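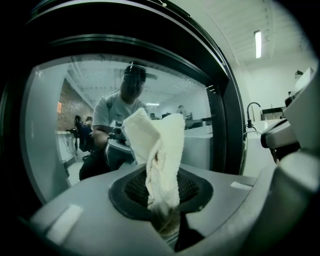 How often does the rubber funnel of a hand-held gripper need to be cleaned?
Once at the end of each working day is enough for dry work. If the tool was holding damp cloth, clean it also before the lunch break.

Looking after the Ita hand-held gripper
Gallery and notes from the Niltero workshop
By Ilse De Graaf
Last changed: Mar 31, 2025

Introduction

This page belongs to the care of one tool, the Ita gripper number 13, which we use for cloth work in the kitchen corner of the workshop. I started the page in February, after we changed the rubber funnel for the first time, and I have added to it when there was something to add. It is written for the people who take the tool from its charger in the morning and put it back in the evening. The long manual from Vullier is still the correct place for drawings and part numbers. My notes are shorter and they are only about our own tool.

The towel in the funnel

A terry-like towel, off-white, pinched at the base in the black rubber funnel, with two loose folds standing out at the top. The mesh texture inside the funnel is the part that you have to keep clean.
Close to the rim the towel looks brownish. When I see such a color on a cloth, I put the cloth in the wash and I look inside the funnel with a lamp.

The glass with the black frame

The operator in the cap and the light gray T-shirt is reflected in the glass, leaning a little forward. There are specks and smudges on the upper part of the pane.
For this kind of glass we keep the fingers of the tool at a distance and let only the cloth come near. The finger shell is hard, and a scratch in a large pane is expensive.

The sink side

To the right of the glass there is the white counter with the black gooseneck faucet. A gripper finger is pointing to it, with its dark hinge section.
Please do not hold the tool under the faucet, also not for one moment. The funnel goes to the water alone, after it is taken off.

Taking off the funnel

Switch off the tool and wait until the small fan is quiet. Then take out the cloth by hand. Pull it slowly and straight, and do not turn it. Turning was our habit in the first weeks, and I think it made the mesh loose on one side of our old funnel.

Hold the gray body between your knees or put it in the foam block, with the opening up. Push two fingers under the rim at the side where the body has its seam. The rubber is stiff in the morning and it helps to warm it with your hand for a short time. Go along the rim little by little until you feel that the inner ring is free. Then the funnel comes out in one movement.

No screwdriver is necessary for this. I write it here in capital letters in my own notebook: NO SCREWDRIVER. The groove below the rim has a thin edge, and Nijs had to send us a new lower body when this edge was damaged. It cost us 210 euros and a long wait.

Washing and drying

Warm water, a little dish soap, and the soft brush with the blue handle. Brush the mesh from the inside to the outside, so the threads of cloth come out and do not go deeper. Terry cloth leaves many short threads. They collect at the bottom, where you see them only if you open the funnel with your thumb.

After the washing the funnel must lie on the rack for 60 minutes. A hair dryer is faster but it makes the rubber dull, and I had the impression that the grip on thin cloth was worse the next day. We have a second funnel, so please use this one and give the first one its time.

Do not use alcohol on the rubber. On the gray shell you may use it, with a paper cloth, and only a few drops.

Putting it back

The small mark on the rim must stand opposite the seam. Press the rim down with both thumbs, first at the mark and then to the left and the right. You hear a soft click when the inner ring is in its groove. If you do not hear it, take the funnel out and begin again. Pressing harder has never helped me.

With the funnel in place, close and open the tool three times without a cloth. The movement must be even. When it stops for a moment in the middle, there is usually a thread below the ring.

The fingers and their hinges

The hinge section gets one drop of the clear oil every second week. Open the finger completely, put the drop on the pin, and move the finger until the oil is not visible any more. Wipe away what is left. Oil on a fingertip goes to the towel, and from the towel it goes to the glass, and then somebody has to polish the pane by hand.

Feel the tip of each finger with your own finger. It must be smooth and round. When there is a small cut, you can work it down with the fine paper from the drawer. A deep cut means a new tip. Spare tips are in box 11, together with the pins.

Test with the towel

For the test after cleaning we take always a dry towel from the same pile. Pinch it at the center and bring the pinched part to the funnel. Close the tool. Now pull at one fold, not strongly, about as you would pull a tissue from a box. The base of the towel must stay where it is. If it slides, look first at the mesh and after that at the battery. A weak battery gives a weak grip and the display shows it rather late.

Write the result in the book which hangs beside the charger. A date and one word is sufficient. If something was strange, two words more are very welcome.

What is still open

The new funnel from Vullier has a thicker rim than the old one. It sits well, but it needs more strength from the thumbs, and for people with small hands it is not comfortable. I have asked Nijs if there is a ring tool for it and I wait for the answer.

The left finger makes a low sound when it opens in a cold room. The oil made it better for a few days. I will take the hinge apart when the new pins are in the house, and put the measurements on this page.

Questions and corrections you can leave in the book, or on my desk.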